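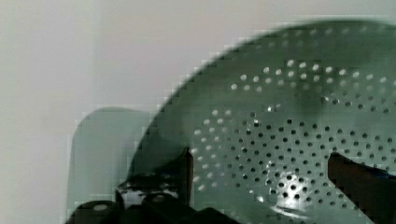 Norkaswood households will be able to put cooked food, sauces and plate scrapings in their kitchen caddies from November, after councillors agreed to widen the town's food waste round.

At present the weekly collection takes only fruit and vegetable peelings, tea bags and coffee grounds. Everything else from the kitchen goes in the general rubbish bin, which is emptied every fortnight.

The change follows a trial on the Drutov estate, where 282 homes were given a larger outdoor bin and a leaflet on what could go in it. The trial ran for three months. Residents there will keep the bins they have and will not need to do anything when the new service starts.

Meinir Trevor, who runs the waste service, told the meeting that the old rules had confused people.

"We were asking residents to sort a plate of dinner into two bins," she said. "Most people put the lot in the rubbish and I can't blame them."

Under the new rules, meat, fish, bones, bread, rice, pasta, dairy and leftover sauces will all be accepted. Cooking oil will not, and should still be taken to the recycling centre on Tautahi Road in a sealed container. Liquids such as milk and soup should be drained off first.

Food still in its packet or jar will be left behind with a tag on the bin. Bottles and jars should be emptied, rinsed and put in the recycling box with their lids on.
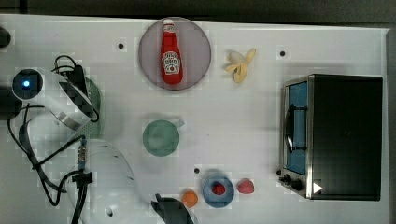

Leftover sauce can go in the caddy from November, but the bottle should go in the recycling box.

Outdoor bins will be delivered street by street, starting with the roads north of the station. Flats with shared bin stores will be dealt with last, and the council has yet to say when the final blocks will be reached. Managing agents are being contacted separately.

Councillor Eckhard Seidel voted against the plan. He said the council should have waited until collections in the flats had been sorted out, and asked what would happen to bins left on narrow pavements. He was told crews would be instructed to return them to the edge of each property.

Lizelle Pretorius, who took part in the trial with her family, said the larger bin had been easy to get used to, although the first one she was given had a faulty catch.

"A fox had it open the second night," she said. "They swapped it for one that locks and we've had no trouble with it."

The waste will be taken to a plant run by Woduler, which already handles the town's garden cuttings. The company's site manager, Valtteri Laitinen, said the plant had room for the extra loads and that no additional lorries would be needed on the approach road. The gas produced will be used on site, with the remaining material going to local farms.

Caddy liners will stay free of charge. Each home will receive a roll of 90 with its new bin, and further rolls can be picked up from the library or the council offices. Only the green liners supplied by the council should be used.

Collections will begin at 6am as now, and bins should be put out the night before. Residents who do not have a kitchen caddy can order one by phone or through the council's website.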